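Forum Maison & Brico > Finitions > Bois et meubles

Sujet : Table en bois clair, huile ou vernis ?

troisrabots
Bonsoir à toutes et à tous, j'ai récupéré la table de ma tante, une grande table de cuisine en bois clair, et je l'ai poncée à blanc pendant mes congés (mes épaules s'en souviennent). Maintenant je tourne en rond devant les pots. Le vendeur de chez Ruchti me pousse vers leur huile dure, mon beau-frère ne jure que par le vernis. On est 6 à table le soir, dont deux petits qui peignent, collent et renversent. Vous feriez quoi ?

Mathias Imhof
Huile, sans hésiter, et bienvenue au passage ! La mienne a été huilée il y a des années, je repasse une couche fine chaque mois d'octobre quand on rallume le poêle, et les taches se reprennent au chiffon. Avec un vernis, le jour où il s'écaille, tu reponces tout le plateau, et je ne te le souhaite pas.

lucette_75
Je me permets de ne pas être d'accord, Mathias, même si je lis toujours tes messages avec plaisir. Avec des enfants en bas âge, l'huile c'est de l'entretien, et l'entretien on le fait la première année puis on oublie. J'ai mis un vernis mat Fomusley en trois couches, égrenage entre chaque, et le feutre s'en va à l'éponge.

Mathias Imhof
Le mat, passe encore. Mais ça jaunit, ces choses-là, et sur un bois clair on ne voit plus que ça.

lucette_75
Pas les vernis à l'eau ! Enfin, chez moi en tout cas — et la table est en plein sud.

Gwion Samuel
Bonsoir, je mets mon grain de sel. Je suis plutôt du côté de Mathias, mais avant de choisir, regarde la table dans sa pièce : un bois clair devant des murs beiges, ça demande peu de brillant à mon goût, sinon le plateau prend toute la lumière et on se lasse.
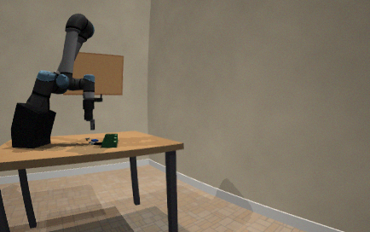 Table en bois, murs unis 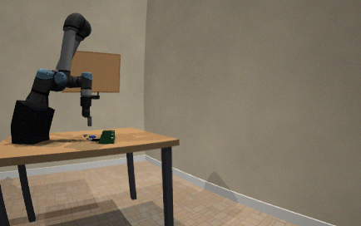
Pour le produit, fais un essai sous le plateau, un carré d'huile et un carré de vernis, et laisse passer une bonne semaine avant de trancher. J'ai payé 75 euros un bidon trop grand la dernière fois, il m'en reste la moitié au garage, donc commence petit. Et n'oublie pas les chants et le dessous, un plateau traité d'un seul côté finit par tuiler, j'en ai fait les frais avec un buffet.

troisrabots
Merci à vous trois, je pars sur les deux carrés d'essai dès demain. Quelqu'un sait si l'égrenage se fait au 240 ou plus fin ?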